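Setting Up a Shared Work Area for a Two-Armed Robot

These are the house rules we use at the Grirncombe site when a walking robot with two arms picks parts from shelves and bins. They come from our own practice and don't replace your risk assessment or the maker's manual. Last revised 2025-08-11.

Step 1. Mark the area before you power anything

Tape a line on the floor 800 mm outside the farthest point either arm can reach with the robot standing at its work spot. Measure with the arms fully out, including whatever hand or gripper is fitted. If you change the gripper, measure again. We had a tape line at Stakstead that was right for the old hand and short for the new one, and it stayed that way until July.

One person holds the stop button and stands outside the line. That person does nothing else – no laptop, no phone, no handing over parts.

Step 2. Clear the floor

Pick up loose wrap, straps and offcuts before each run and again whenever a bin is changed. Legged robots depend on their footing, and thin plastic on carpet or smooth concrete can slide. Bins may stand on the floor inside the area, but set them down before the robot is enabled, and don't nudge them over with your foot afterward.

Step 3. Give each arm its own zone

Write down which arm works where. With a cabinet on one side and a tote on the other, the left arm gets the cabinet and the right arm gets the tote. Crossing over is a separate task with its own check.

The two sides rarely need the same tool. A fingered hand suits small parts on a shelf, and a flat pad is better matched to boxes. Set the force limit for each arm separately. Ours is 40 newtons on the shelf side, and the box side is tested with the heaviest box we plan to lift.

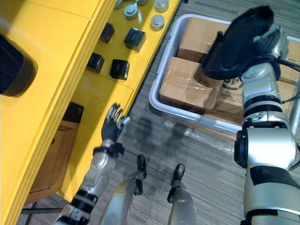 Vidar Bråten replied to an earlier draft that separate zones are fine as far as they go, but the rule should also say what happens when one arm faults. In his view both arms have to stop, because the robot's balance depends on the two together. We agreed and added the next step.

Step 4. Decide how it stops

A fault on either arm stops both. Before the first run of the day, test this at low speed with nothing in the grippers. Then test the stop button.

Don't assume that cutting power is the safe choice. A robot on legs may fall when the power goes, so find out from the manual whether yours holds its stance, sits down or drops. Keep people out of the area it could fall into, and widen the tape if you need to.

Step 5. Enter only when it is locked out

To straighten a box or pick up a dropped part, stop the robot, lock it out and take the key with you. Two people may go in together only if each has a lock on.

Step 6. Keep a log

Record every stop, planned or not, with the task and the tool fitted to each arm. Review the cables and joints every 2,000 cycles, or sooner if the log shows the same fault twice.

Comments

Maribeth Catacutan
Does the 800 mm include fall distance? Ours is tall enough that it wouldn't.

Guido Gatti
@Maribeth no, that's arm reach only. Read step 4 and use whichever line is farther out.

Tiziana Rizzi
We log the tool by serial number as well. Two grippers of the same type can behave differently once the pads wear.

Fikri Wijaya
Could you post the log sheet? Ours is a mess.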